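Cendlow Court Notices, data card

Version 2, released 24 March 2023
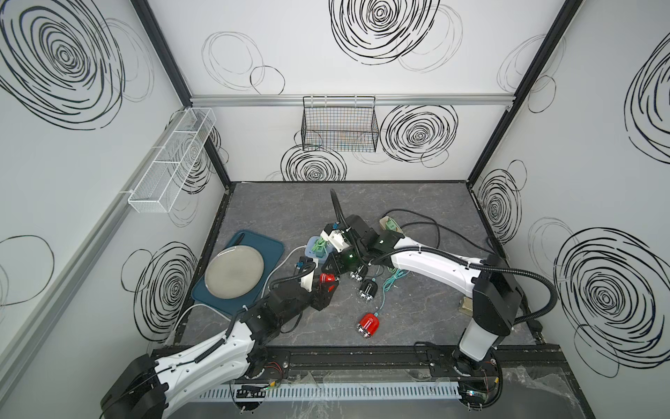
Cendlow is a collection of short news items on criminal court hearings at the county level. It has 1,995 items in English, taken from the public notice pages of 18 county courts and rewritten by hand into one common form. We made it for people who study how local crime news is written, and for small newsrooms that want to check their own style against something.

What is in one record

Each record is one line in a tab-separated file. The fields are: record number, type of hearing, stage of the case, charge group, text of the item, and outcome if known. The text is between two and eight sentences long. When a hearing was moved to another day, the outcome field has the word "moved" and the later hearing gets its own record. The two are joined by the field "next".

Charge groups

There are eight groups: homicide, assault, robbery, burglary, fraud, drugs, driving, other. If a person faces several charges, we took the most serious one. Lakshmi Kurup and Lâm Trịnh did this work separately and then compared the results. Where they did not agree, Iqra Pirzada made the decision. Threats made by phone or message were the most difficult, and you will find them under "assault" in version 1 and under "other" from this version.

Names and places

All names of defendants, victims and witnesses are replaced by a code such as D1, V1 or W1. The names of judges and lawyers are also replaced. Street addresses are deleted, and the county is given only as a number. Please do not try to find the real persons. A person who is accused in a record may have been found not guilty later, and our outcome field does not always show it.

Changes from version 1

The Prinura script for splitting sentences made errors after "v." and "No.", and these are corrected. Duplicate records from County 8 are removed. Thư Trình read all items with the stage "arraignment" again, and many of them were changed to "first appearance", which is a different thing in some of the counties. The column "bail" now has the amount without the dollar sign.

Known problems

Juvenile cases are not included. Driving cases are too many compared with the real work of the courts, as two of the counties publish almost nothing else. Items from September are fewer than from other months, and we did not find out why. In the fraud group the texts are longer and often repeat the charge two times. We left this as it was in the notices.

Please do not use the set to predict verdicts or sentences. It was not collected for this purpose and the outcome is empty in many records.

Files

notices.tsv has all records
counties.tsv has the county numbers and the number of records for each
codes.txt explains the short forms
changes.txt is the full list of corrections

Contact

Corrections can be sent to Periklis Kalogeropoulos, who keeps the files. Please write the record number in the subject line, and say which version you have.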